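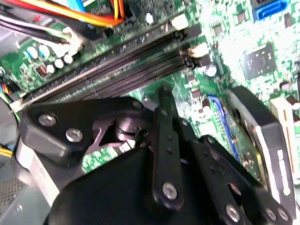

Robotergestützte Demontage von Desktop-Rechnern: Analyse eines Greiferfehlers beim Anfahren der Speichersteckplätze

Projektbericht im Modul Angewandte Robotik
Projektgruppe Drevar
Verfasser des Fehlerkapitels: Wissam Aoun
Stand: 20. Juli

1. Einordnung

Die Projektgruppe Drevar untersucht, inwieweit sich Baugruppen aus ausgemusterten Desktop-Rechnern mit einem Standardgreifer entnehmen lassen. Der vorliegende Teilbericht behandelt ausschließlich den Vorfall im Februar, bei dem der Greifer im Bereich der Speichersteckplätze nicht rechtzeitig anhielt und die Hauptplatine beschädigte. Aufbau und Ergebnisse der übrigen Entnahmeversuche (Laufwerke, Netzteil, Erweiterungskarten) sind im Hauptbericht dargestellt.

2. Versuchsaufbau

Das Gehäuse wird seitlich geöffnet und auf der Aufnahmeplatte Plurkia fixiert. Der Arm führt den Greifer von oben in das Gehäuse ein. Eine Kamera am Handgelenk liefert die Bilder für die Lageerkennung. Als Bezugspunkte dienen die weißen Verriegelungshebel an den Enden der Speichersteckplätze, die sich vom dunklen Kunststoff der Steckplätze deutlich abheben. Die Ablaufsteuerung Ruddock berechnet aus den erkannten Hebeln die Richtung der Steckplätze und gibt die Zielposition der Fingerspitzen vor.

Die Kabel des Netzteils verbleiben während der Versuche im Gehäuse. Dies entspricht dem Zustand, in dem die Geräte angeliefert werden, schränkt den Bewegungsraum über der Platine jedoch ein.

3. Hergang

Vorgesehen war eine Leerfahrt ohne eingesetzte Speichermodule. Der Greifer sollte bis knapp über die Steckplätze abgesenkt werden, dort anhalten und die Finger einmal schließen. Die Absenkung wurde nicht an der vorgesehenen Höhe beendet. Ein Finger setzte auf der Kante eines Steckplatzes auf und drückte die Platine durch, bis der Arm wegen Überschreitung des zulässigen Motorstroms abschaltete. Zwischen dem ersten Kontakt und der Abschaltung vergingen laut Protokoll 434 Millisekunden.

Personen wurden nicht gefährdet, der Arbeitsraum war zum Zeitpunkt der Fahrt durch die Schutzhaube geschlossen. Ein Steckplatz wurde so stark verformt, dass sich kein Modul mehr einrasten ließ. Am Greifer selbst hatte sich eine Schraube im Fingergelenk gelockert.

4. Ursachenanalyse

Das Protokoll der Fahrt umfasst 1.327 Einträge. Bei der Auswertung wurden zwei voneinander unabhängige Ursachen festgestellt.

4.1 Fehlerhafte Höhenschätzung

Die Beleuchtung war seitlich am Gehäuse angebracht und führte auf der Platine zu überstrahlten Flächen. In diesen Bereichen konnte die Lageerkennung einen der Hebel nicht zuverlässig bestimmen und ordnete stattdessen ein anderes helles Bauteil zu. Die berechnete Ebene lag dadurch tiefer als die tatsächliche Oberfläche der Steckplätze. Eine Prüfung, ob der Abstand der erkannten Hebel zur bekannten Länge eines Steckplatzes passt, war in Ruddock nicht vorhanden.

4.2 Unwirksame Kraftgrenze

Die Kraftgrenze für Kontaktfahrten war in der Konfigurationsdatei eingetragen, wurde nach dem Neustart der Steuerung aber nicht geladen. Es galt der Standardwert für freie Fahrten. Die Bedienoberfläche zeigte weiterhin den Wert aus der Datei an, sodass die Abweichung vor Versuchsbeginn nicht erkennbar war. Die Gruppe bewertet diesen Punkt als den schwerwiegenderen der beiden Fehler.

5. Maßnahmen

Die Beleuchtung wurde durch eine Flächenleuchte mit Diffusor ersetzt. Ruddock verwirft nun jede Erkennung, bei der der gemessene Hebelabstand um mehr als 2 mm vom Sollwert abweicht, und fordert eine neue Aufnahme an. Die Kraftgrenze wird unmittelbar vor jeder Absenkung aus der Steuerung zurückgelesen und mit dem Sollwert verglichen. Stimmen die Werte nicht überein, wird die Fahrt nicht freigegeben.

Ergänzend wurde die Absenkgeschwindigkeit auf den letzten Millimetern herabgesetzt. Ein Entnahmezyklus verlängert sich dadurch um etwa 3 Sekunden. Die Schrauben der Fingergelenke werden mit Schraubensicherung eingesetzt und vor jeder Versuchsreihe auf festen Sitz geprüft.

6. Überprüfung und offene Punkte

Die Leerfahrt wurde nach Umsetzung der Maßnahmen an einer Ersatzplatine wiederholt. Unzulässige Kontaktkräfte traten dabei nicht auf. Bei absichtlich falsch gesetzter Kraftgrenze verweigerte die Steuerung die Freigabe wie vorgesehen.

Ungeklärt ist bislang, weshalb die Konfigurationsdatei nach dem Neustart nicht geladen wurde. Der Fehler ließ sich nicht reproduzieren. Ferner ist die Lageerkennung nur für Platinen erprobt, deren Verriegelungshebel weiß sind. Für Ausführungen mit schwarzen Hebeln wird derzeit das Auswerteverfahren Plilau angepasst, das die Kanten der Steckplätze statt der Hebel verwendet. Bis zum Abschluss dieser Arbeiten werden entsprechende Geräte von den Versuchen ausgenommen.

Protokolldatei und Konfigurationsstände sind im Projektverzeichnis unter dem Datum dieses Berichts abgelegt.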